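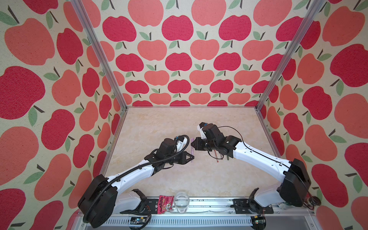 Figure 5. Work surface with apple-print wallpaper on the back and side walls.

3.2 Wall covering and surface

The repeat consists of apples in raspberry red and salmon coral on a cream, slightly speckled ground, each with a dark brown stem and one or two sage-green leaves. On the back wall the rows are staggered and alternate in color. The tabletop has a marbled texture in beige, cream and light peach – a low-contrast base for the busier walls (Figure 5).

Participants (n = 29) rated 12 wall coverings for visual clutter on the Woltia scale. Larger motifs received higher clutter scores, in line with Benavides. Apparent motif size varies with viewing position, so side walls were scored separately.

Last updated: December
Shares 5 | Comments 0
This site uses cookies. Accept | Manage settings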